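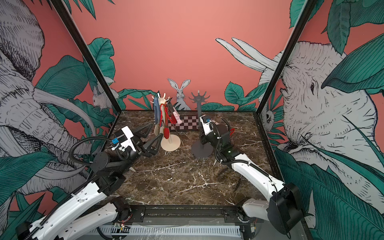

## 4. Adding and Editing a Performer Page

This section covers creating a performer page in Okus, attaching film and television credits to it, and submitting it for publication. You need an Editor or Senior Editor account. Contributor accounts can open the forms but the **Save** button stays gray.

### 4.1 Before you start

- Search for the performer under every spelling you know, including stage names and maiden names. Okus does not block duplicate pages at the time of saving.
- Have at least one source for each credit. On-screen credits come first, then press kits, then printed reference books.
- If the catalog was imported from Taseo, wait for the import log to show **Complete**.

> **Note:** Names imported from Taseo arrive in "Last, First" order. They are turned around overnight. Do not correct them by hand on the day of the import.

### 4.2 Create the page

1. From the left menu, choose **People > New**.
2. Type the name as it should appear at the top of the page. Do not add titles or birth years here.
3. In **Sort name**, type the family name first. For a performer with a single name, repeat it exactly.
4. Choose one or more entries under **Known for**: Screen, Television, Stage, Voice. The first one you choose is used in the opening line.
5. Enter the birth date. If only the year is known, leave the day and month at `--`. Do not enter January 1 as a placeholder.
6. Enter the active years. Leave the end year blank for anyone still working.
7. Click **Save draft**.

The draft gets a page number, shown under the name. Use this number, and not the name, when you write to the help desk.

### 4.3 Add credits

1. Open the draft and click the **Credits** tab.
2. Click **Add credit**.
3. Start typing the title. Wait for the list to load and pick the matching film or series. Check the year, as many titles have been used more than once.
4. Enter the character name. For two or more roles in the same film, separate them with a slash.
5. Set the credit type: *Credited*, *Uncredited*, *Voice*, or *Archive footage*.
6. For a series, fill in the first and last episode. Leave **Episode count** alone. Okus works it out from the episode list.
7. Paste the source into **Source**, then click **Add**.

Repeat for each title. A single page holds up to 139 credits in the standard view. Any beyond that move to a second tab called **More credits**, which visitors can open but which is left out of the printed version.

> **Caution:** Deleting a credit also deletes its source and any comments attached to it. There is no undo. To hide a credit while it is being checked, set it to **Pending**.

Voice roles in a dubbed version belong to the language version, so select that version before you add the credit. If it isn't in the list, create it first (see 3.6, Language Versions).

### 4.4 Write the biography

The biography field accepts up to 2,000 characters, counting spaces. Text over the limit is cut when you save, so check the counter below the box.

- The age at first feature film is filled in from the birth date and the earliest film credit. If either is missing, the line does not appear.
- Put film titles in italics with single asterisks.
- Link a title only the first time it is used.
- Leave out marriages, addresses, and net worth.

Biographies copied in from the old Kakia pages often carry stray line breaks. Click **Clean text** once before editing.

### 4.5 Preview and submit

1. Click **Preview**. The preview opens in a new tab and stays valid for 15 minutes.
2. Compare the credit total in the opening line with the list on the **Credits** tab. Pending credits are not included in the total.
3. Click **Submit for review**.
4. Choose a review group. Television pages go to **Degefa**. Everything else goes to **General**.

The page is locked while it is under review. To make a change, click **Withdraw**, edit, and submit again. The page goes back to the end of the line.

Approved pages go live with the next site update, on Wednesday at 6:00 a.m.

### 4.6 Common problems

| Message | What to do |
|---|---|
| Name already in use | Open the existing page. If it is a different person, add a numeral in **Suffix**. |
| Year out of range | Check that the credit is not earlier than the birth year. |
| Source required | Fill in **Source** for every credit not marked Pending. |
| Merge conflict | Another editor saved first. Copy your text, reload, and paste it back. |

To merge two pages for the same performer, see Section 5. Merging is limited to Senior Editors.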